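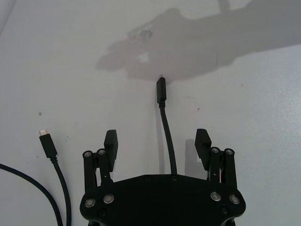 How do I find out which of my USB-C cables is the slow one?

Copy the same large file over each cable in turn, using the same computer, the same port and the same external drive, and write down the time for each.

What you need

A computer with a USB-C port. An external solid state drive, which matters because a spinning drive or a cheap stick will be the slow part no matter which cable you use. One big file. I use a single video of 1,569 MB. A folder of small files gives uneven times. You also want masking tape and a pen.

Steps

1. Close anything that is syncing or backing up. Plug the computer into its own charger.

2. Put a strip of tape on every cable and write a letter on it. Do this before you start testing.

3. Connect the drive with cable A. Wait until it shows up on the desktop, then copy the file to it and time the copy with your phone.

4. Eject the drive, unplug it, plug it back in with the same cable and copy the file from the drive back to the computer. Write down both times. Delete the copies.

5. Repeat for the other cables. Keep using the same port. On many laptops the ports are not all the same speed.

Reading the results

The cables will usually fall into two groups. A cable wired only for USB 2.0 tops out at 480 megabits per second, so on paper this file takes at least 26 seconds, and in practice longer. A faster cable should finish in a small fraction of that if the drive and port can keep up.

If every cable comes out slow, try another port, then another drive. If one cable drops the connection partway through, test it again with the plug pushed fully in. Pick lint out of the port with a wooden toothpick, with the computer turned off.

A slow cable is not a bad cable. Many are sold for charging and carry data only at the lower speed. Mark it "charge" and keep it by the bed.

What this test does not tell you

Charging power is a separate matter. A cable can be slow for data and still charge a laptop at full power, or the reverse. Video is separate too. To check that, connect a monitor that takes USB-C and see if you get a picture.

Updated 6th June: Hjørdis Sjögren wrote to ask about hubs. Leave the hub out for the first round. Once you know your fast cable, run it through the hub and compare the two times.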